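I spent a May afternoon at the open day at Heywood, the shared workshop out past Birgate, and came home with a page of notes for my own bench. Freya Ashworth ran the robot demonstration, and she was so generous with questions that I missed the bus and had to take the next one (worth it!).

## Clear the bench before you reach

Freya's first rule was that you lay the job out before anything moves, with room for fingers on both sides of whatever you plan to pick up. I've knocked over more screws reaching across my own mess than I'd like to admit. Now I pull everything back to the edges and leave the middle for the piece I'm working on. It takes 3 minutes and the whole evening goes better!
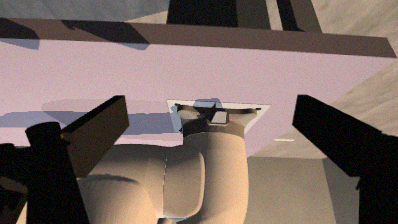 ## Give every part a parking spot

I loved this one. A shallow tray with dividers does more for a small repair than any fancy organizer, and it doesn't matter if some of the sections stay empty. Mine is an old silverware tray, and these are the habits I've picked up:

- Keep the tray on the same side every time, so your hand learns where it is.
- Lay long, thin things alongside the tray, parallel to it. They roll less and you can grab them from above.
- Stand taller pieces at the ends, where your sleeve won't catch them.
- Put a plain mat under the lot. Dropped washers show up right away.

Freya also had us try picking up a pencil with just thumb and one finger, straight down, no sliding. Harder than it sounds! Come in from directly overhead, stop just short, line up, then close. 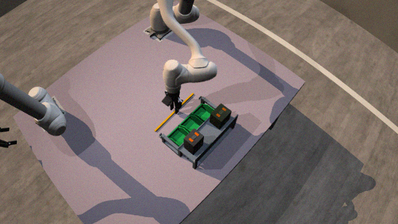 I've been practicing that pause with tweezers on my Clornell radio, and I've dropped far fewer springs.

## Watch your light

Move your lamp until the shadow of your hand falls away from the part. I clamp mine on the left because I'm right-handed. If you have a second lamp, put it lower and farther back.

The next open day is in the Fodel room, upstairs, doors at 5. Bring a small job of your own if you have one, and a pencil for the pickup test.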